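Davley Opens Ribbon and Paper Storage Line to Independent Craft Stores

Tue 27 October -- Davley, a maker of storage for home crafters, will begin selling its Stisten line through independent craft and quilt stores. Until now the drawers, trays and ribbon racks have been sold only through the company's own website.

The Stisten line has four pieces: a paper tray for 12-inch sheets, a ribbon rack, a shallow drawer unit for stamps and dies, and a rolling base that the other three lock onto. The pieces can be bought one at a time. The ribbon rack holds 80 spools on removable rods and sells for $49.

"Most of our customers don't have a craft room," said Yee-man Chung, head of product at Davley. "They have a dining table and a closet. They asked for pieces they could put away before dinner without taking everything out of them first."

Davley tested the line in September with 823 customers, who used the pieces at home for four weeks and then filled out a survey. The company made two changes as a result. The drawer stops were made stronger, and the label slots on the paper tray were moved from the side to the front.

The rolling base was also lowered so that it fits under a standard work table with the ribbon rack attached.
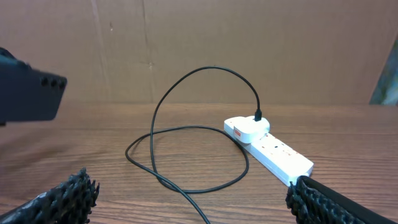
Store Orders and Displays

Stores can order through Oten, the distributor that already carries Davley's cutting mats. The smallest opening order is one case of any single piece. Cases may not be mixed on a first order, but later orders can include any combination.

A floor display is free with an opening order of all four pieces. It ships flat and needs a screwdriver to put together.

"Store owners told us they wanted something people could open and close and load up with their own ribbon," said Jawad Baloch, who manages retail accounts at Davley. "So the display uses the real product -- no cardboard copies."

Replacement rods, drawer stops and casters will be sold separately, both in stores and online. Customers who already own Stisten pieces can use the new parts with them.

About Davley

Davley designs storage and work surfaces for paper crafters, quilters and sewers. Its other lines include Pakzad thread cabinets. Stores that want a price list or a sample tray should contact the retail accounts office.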